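4.3 Running the simulated station on an open day

The demonstration station shows visitors the wrist view of a simulated gripper on the wall monitor. Set it up before the doors open. Setup takes 20 minutes.

1. Start the Trundimau host and wait for the scene list.
2. Load scene 288. Do not load scene 384, which is reserved for operator training.
3. Set the viewer port to 3165 and select Wrist View.
4. Jog the gripper toward the red object. Stop when its vertical edge lies between the two fingers, with the gray wall to the right.
5. Press Hold. The arm ignores the visitor joystick until Hold is released.

CAUTION: Do not release Hold while a visitor has a hand on the joystick. The first input is applied at full speed.

With the approach set as in step 4, the left finger overlaps the red face and the right finger stands against the wall. Lighting in the scene is dim. Raise the monitor brightness, not the scene lighting. 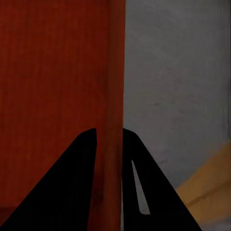 Carter Sawatzky asks that presenters let each visitor finish an approach before talking about it. At the Grollmont open day he found that people steered badly while they were being spoken to, and then blamed the joystick.

6. Release Hold and hand over the joystick.
7. After each turn, press Reset and repeat steps 4 and 5.

NOTE: Reset restores object positions only. Joystick sensitivity stays at the last value used. Check it under Input before the next group.

If the view freezes, close the viewer and reopen it on the same port. Leave the host running. Report repeated freezes to Liette Li.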